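Proyecto de Tecnología de Alimentos II. Grupo 4. Entrega: 14 de febrero de 2022
Tutor: Helmut Reuter

# Licor de crema con café y horchata: que no se corte

## 1. Qué queríamos hacer

Un licor de crema tipo irlandés pero con base de horchata de chufa y café frío, que aguante en nevera sin separarse. El problema de siempre: el café es ácido, la nata no perdona, y la horchata lleva almidón que espesa en cuanto te pasas de temperatura. Buscamos recetas y casi todas dicen "consumir en el día". Nosotros queríamos más.

Nombre provisional de la bebida: Desteo. Se quedó.

## 2. Ingredientes

Base para una tanda pequeña:

- 163 g de nata (35 % materia grasa)
- 95 g de horchata sin azúcar
- 90 g de café infusionado en frío, colado dos veces
- 30 g de azúcar moreno
- ron blanco, según versión
- una pizca de sal, canela en rama

El café es de Postma, tueste medio. Probamos también uno más oscuro de Skindberg, menos ácido pero dejaba un fondo a quemado que se comía la chufa. Descartado en la primera cata.

## 3. Procedimiento

Infusionar el café en nevera la noche antes. Colar por filtro de papel, no vale el de tela (quedan finos y luego se notan en boca).

Disolver el azúcar en la horchata a fuego bajo con la canela. No hervir. En la tanda 1 hirvió y salió natillas, literalmente. Enfriar del todo, sacar la canela.

Mezclar nata y horchata fría con varilla, despacio. Luego el café en hilo. El ron al final, también en hilo, sin parar de remover. Embotellar, etiquetar, a la nevera.

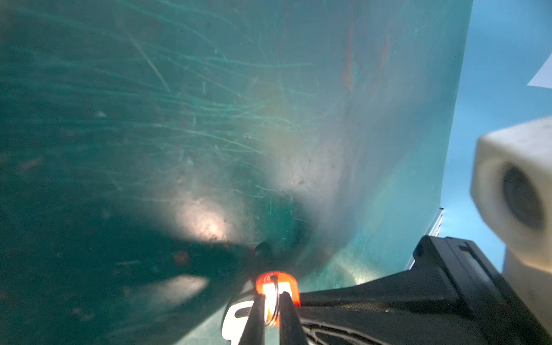
El orden importa mas de lo que pensábamos. Con el ron directamente sobre la nata se forman grumos pequeños, tipo requesón, y ya no hay vuelta atrás ni con batidora. Si la nata va antes con la horchata, mucho mejor. Suponemos que la dilución ayuda, falta comprobarlo con calma.

## 4. Tandas

| Tanda | Cambio | Resultado |
|---|---|---|
| 1 | horchata hervida | demasiado espesa, tirada |
| 2 | ron sobre la nata | grumos |
| 3 | orden corregido | bien, capa fina arriba al tercer día |
| 4 | igual + pizca de bicarbonato en el café | estable toda la semana |
| 5 | igual que la 4, menos azúcar | estable, pero sabe plana |

La 4 es la buena. El bicarbonato hay que echarlo con mucho cuidado, con la punta de un cuchillo, porque si te pasas sabe a jabón. Pendiente medir pH en condiciones, el pHmetro del laboratorio estaba descalibrado y los valores que anotamos no cuadran entre si. No los ponemos.

## 5. Cata

Catamos en la cafetería Stovstead, que nos dejó la barra por la tarde. Vasos pequeños, bien fríos, sin hielo. Orden al azar, agua y pan entre muestras.

Comentarios repetidos:

- tanda 3: rica, pero "se ve rara" por la capa
- tanda 4: la preferida, redonda, la canela llega al final
- tanda 5: aguada, le falta cuerpo

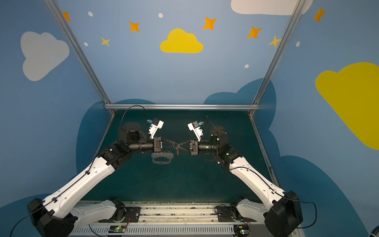

También probamos la 4 batida con helado de vainilla y galleta María machacada por el borde del vaso. Gustó más que el licor solo, la verdad. En esa versión el ron casi desaparece, habría que subirlo o servir el batido como postre suave. Alguien pidió nuez moscada y no teníamos.

## 6. Problemas y cosas a repetir

- Cata poco seria: mismos compañeros, todos sabían de qué iba.
- Dos botellas de la tanda 3 sin etiqueta. Las separamos por la capa de grasa, no es forma.
- Falta una tanda sin alcohol para comparar la estabilidad.
- Helmut nos sugirió homogeneizar con túrmix a baja velocidad antes de añadir el ron. No dio tiempo.
- La horchata cambia mucho de una marca a otra, habría que fijar una.

## 7. Qué sigue

Repetir la 4 con pH medido y botellas guardadas hasta junio, abriendo una cada cierto tiempo. Si aguanta, probar con cacao en lugar de canela. El coste por botella lo añadimos en el anexo, que va aparte proque la hoja de cálculo no se deja pegar aquí.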